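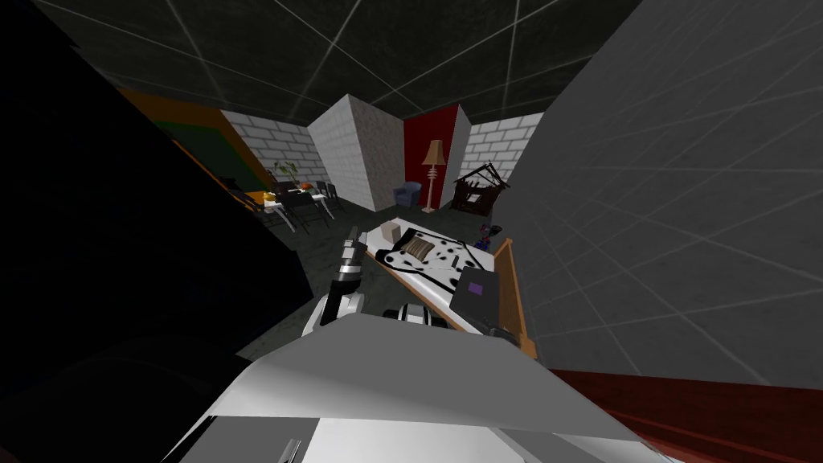

Courses > Evening Programme > Letter Writing for Beginners > Handout 2

Home Timetable Handouts Contact

Writing a letter of complaint

Last time we did thank-you letters, which everybody likes. Complaints are harder, mostly because we sit down to write them while we're still cross. I once sent Fenerora two full pages about a kettle and never mentioned what was wrong with it! They wrote back very politely to ask.

So start with the thing itself. What did you buy, when, and what did it cost? Put the order number in the first line if you have one. Then say what went wrong, in the order it happened, and leave out your opinion of the driver. 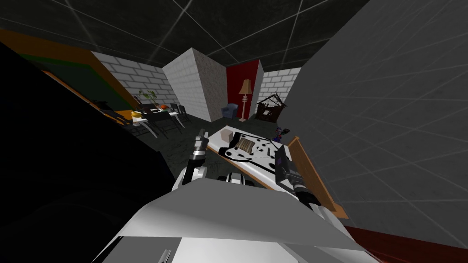 A small beige box on a white-topped board with a wooden edge.

Next comes the bit people forget — say what you want. A refund, a repair, a new one, an apology. If you don't ask, you'll get a voucher. We'll look at the Trutier letter in class (the one about the wardrobe doors) and I'd like you to find the sentence where the writer finally asks for her money. It's a long way down.

Keep the whole thing under 400 words. Mine still come out longer on the first go, and I cut them with a pencil the next morning over breakfast.
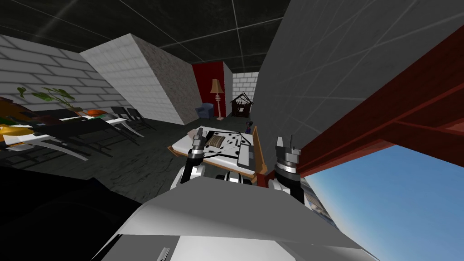
A word on tone, as several of you asked. You can be firm without being rude, and "I was disappointed to find" does a lot of work. Avoid capitals, and avoid "disgusted" unless there was food involved. Read it aloud before you post it — if you sound like my uncle at a bus stop, tone it down a bit.

For next time: write to Sillow about a parcel that came late and damp. One side of paper, please, and bring 2 copies so we can swap.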